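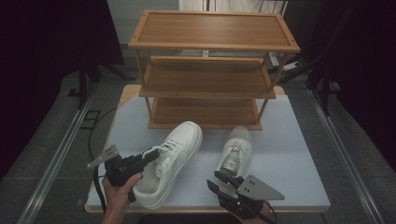

*Photo: Patricio Gallardo*

**The Quiet Hour That Became a Hit**

When the first episode of "The Spare Key" was shown in December, the channel Mutik put it at 11 in the evening, after a cooking contest and before the weather. Constanza Vergara, who produces the series, did not tell her parents to stay awake for it.

Now there is a second season, and it begins at 8.

The idea is simple to explain. Two neighbors in the town of Miltisby exchange their house keys and live for 3 weeks in each other's home. They keep their own jobs and their own friends, but they must follow the habits of the other household. If the neighbor eats supper at five, they eat at five. If the neighbor has choir practice, they go and sing.

"We had 900 letters from people who wanted to take part," Vergara says. "Many wrote more about the neighbor than about themselves."

The best episode of the first season belongs to Yvonne Crabtree, a retired bus driver, and Nicanor Maldonado, who repairs pianos. For half of the time they are only polite. Then Crabtree finds that his kitchen clock is wrong by ten minutes and that he knows it, and she telephones him at work to discuss this. It is a long conversation, and the editor Pouran Asadi left almost all of it in the program.

Asadi came from documentary films and she still dislikes music under speech. In the new season there is a little more of it, which I find a pity. The presenter also talks more than before, mostly in the first part.

The episode with the two brothers, which comes fourth, has none of these problems. I watched it twice, and the second time I noticed how long they wait on the stairs before one of them rings the bell.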